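Home | Diary | Letters | Reading | Archive

Thursday, late

Rain until lunch, then gray. I was up at six and did the stairs twice because I forgot my glasses. Bread was finished so I had the crackers with butter.

The main business of the day was the boiler. The man from Moser came at nine, which was the time he had given, and had the cover off before I found the paperwork. He says the pump is worn but will get through to summer. A new one is $333 fitted. I paid him $200 today for the valve and the call and told him I would think about the pump. The kitchen radiator is warm at the bottom again. The one in the hall still knocks.

After that I walked down to Guma for the groceries. They have moved the rice to where the tinned fish was and the tinned fish is by the door. I bought onions, two cans of tomatoes, washing soda, and a cake of the plain soap. I forgot the lightbulbs, so the landing is dark tonight and will be dark tomorrow.

Wrote to Braulio Ayala about the boundary hedge. I kept it to one page. He wants it cut back in June and I would like it left until the birds are out of it, and I said so. I also said I would pay half of whatever Wesness charges to haul the clippings. I don't expect an argument. His last letter was friendly enough and he asked after my knee.

The knee is the same.

In the afternoon I did half an hour of brush practice, all of it horizontal strokes. My beginnings are better than my endings. I press too late and the stroke goes thin before I have turned it. Cường Hứa told me to slow down and I do slow down, for a line or so, and then I am off again.

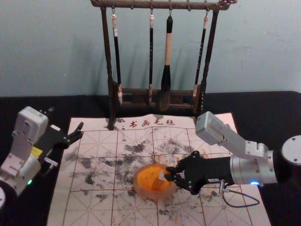

The felt and the brush rack. The stains don't bother me anymore.

Had soup at five thirty and read until seven. I am on page 257 of the Zavberg history and they have only now got the canal dug. The chapter on the toll disputes is long. There is a good part about a lockkeeper who sent in the same complaint every spring for years, in the same words, and got the same reply. I copied a bit of it into the back of the notebook.

My sister called at eight. Her younger boy has passed his driving test and wants to bring the car up here on his own. She is against it and he has asked her to ask me, so I said he could come if he stops halfway and calls. She didn't like that much but she wrote it down. She is having the back bedroom painted and wanted to know what I had used in mine. I couldn't remember the color. I will look in the shed, the can should still be there.

To do: lightbulbs, stamps, paint can, ring Moser about the pump. Library books are due back, 3 of them, and one is under the bed.

Bed at ten.

Filed under: Daily notes, House

Older entry | Newer entry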